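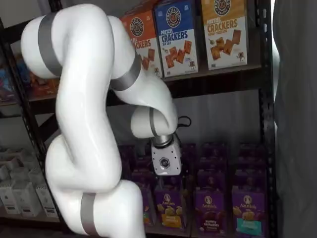

Sindeo open day - who else went?

gripperfan80
Posted June 11, 2025
Just got back from the Sindeo open day in Lernwood and I'm still buzzing! They had the shelf picking cell running with real groceries, and you could stand close enough to read the boxes. The white arm going in between two shelves to get at the Annie's boxes was my favorite part of the whole visit. Anyone else there?

mossy_kettle
I was in the early group. Fun morning, but I thought it was slow. I timed one pick at 35 seconds from the request to the box landing in the tote. I could do that shelf by hand in a fraction of the time.

gripperfan80
Sure, but look at how tightly those purple boxes are packed - and it has to fold itself down under the shelf with the pretzel crackers to reach them. I'd take slow and careful over crackers on the floor.

palletjoe
Did they say what speed it was set to? When Nogueira did their demo they ran everything at a crawl for visitors, then told us afterward.

mossy_kettle
Didn't ask. If it was turned down they should have put up a sign.

tinbucket
I asked! The operator said 80 percent for our group. She also said the cell has 580 products in its list, but they only stock a few racks of them for tours.

palletjoe
OK, that's better than I expected. Still not sold on coming in from above when the shelf over it is that close. I'd rather pull from the front with suction. Sondeck does it that way and it works fine on cartons.

tinbucket
Suction is great until you get a bag or a dented box. We have 2 suction units at work and I spend half my shift cleaning cups. Depends what you sell, I guess.

gripperfan80
Someone in our group asked the same thing and it turned into a ten minute argument next to the coffee, which I loved. Best part of these days is that the people who build the stuff will talk to you for as long as you want.

mossy_kettle
Fair, the staff were great. I'd go again. Is there another one this year?

tinbucket
September, same place. Sign up early - the afternoon slots went first this time.

palletjoe
Signed up. Bringing a stopwatch.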